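La cama, ese armario horizontal

Felicidad Macaraeg dobla la ropa encima de la cama desde que vive sola, y asegura que ninguna mesa le ha dado mejor resultado. Tiene razón a medias. La cama es ancha, queda a mano y perdona las arrugas, pero también invita a dejarlo todo para después – y después, como sabe cualquiera, es la hora de dormir.

Su método cabe en dos minutos: extender la prenda, alisarla desde el centro, doblar los lados y no mirar el teléfono. Lo último le cuesta más que lo demás.

Con las telas azules es severa. Las quiere planas antes del primer doblez, aunque el edredón de debajo parezca una cordillera. 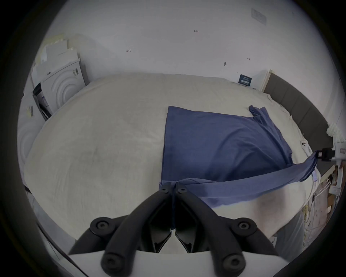 Alfredo Sebastian, su vecino, defiende la escuela contraria: montón único, silla y fe. Lleva 9 años sin doblar una sábana y duerme estupendamente.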